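Sekel moves managed database tier to open storage format

Sekel will switch the managed database tier of its hosting platform to the open Kornero storage format in August. New instances use Kornero by default from that point. Existing instances stay on the current format until their owners schedule a migration, and the old format remains supported for 18 months.

The change affects backups first. Snapshots taken under Kornero can be read by any tool that supports the format, including the command-line client that ships with it. Until now a Sekel snapshot could only be restored to a Sekel instance, and customers who wanted a copy elsewhere had to run a full logical export.

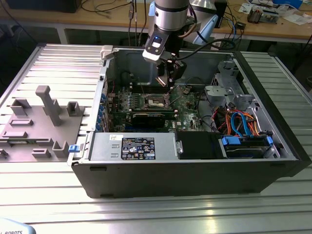

Desktop tower opened on the bench.

Pricing for storage is unchanged. Reads from another provider's network are billed as ordinary outbound traffic, with the first 10 GB per month included on all paid plans. Replication between Sekel regions is still free within one account.

Customers who prefer to run the stack themselves can do so. The self-hosted package installs on a single machine and has no dependency on the Sekel control plane. It lacks automatic failover and the usage dashboard, and support is limited to the public issue tracker.

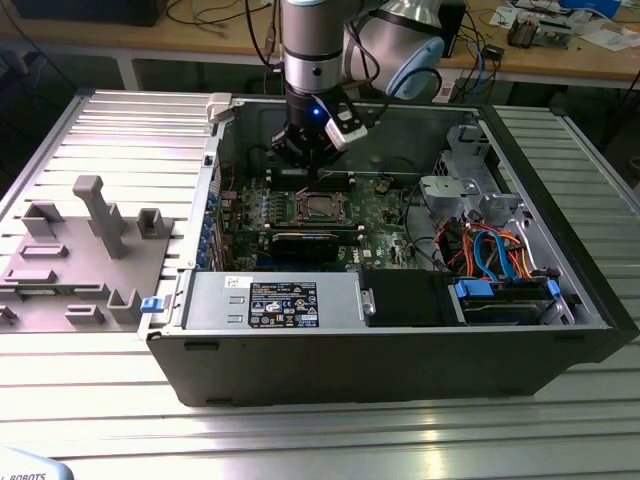

Minimum requirements for the self-hosted package are 4 cores and a 64-bit Linux kernel. Memory needs depend on the size of the index cache, which is set at install time and can be raised later with a restart. A board with memory slots on both sides of the CPU socket, like the one shown, leaves space to add modules as the cache grows. The installer reads the available memory once and writes a default value to the configuration file; it does not adjust the value if modules are added afterward.

Honkanen, the query router, is not part of this release. It will keep its present license, and its connector for Kornero is still in testing. Teams that route queries through Honkanen should hold off on migration until the connector is marked stable. Running the old and new formats behind one router is not supported.

Migration is started from the account console or through the API. The instance goes read-only for the final sync, and the console shows an estimate before the job is confirmed. A job can be canceled at any point before the final sync begins. 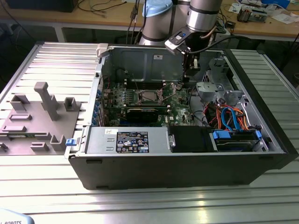 Oona Eskola asked on the release call whether encryption keys move with a snapshot. They do not. Keys stay in the account's key store, and a snapshot opened outside Sekel needs the key supplied separately.

The migration guide is in the documentation under Storage. Questions go to the Friday office hour or the support queue.

4 shares | 2 comments

Tetsuya Fujimoto
Does the read-only window apply to replicas too, or just the primary? The guide only mentions the primary.

Etus
We do a logical export every night and would be glad to drop it. Is the snapshot schedule still fixed on the small plan?

Contact the newsletter desk | © Sekel | Back to top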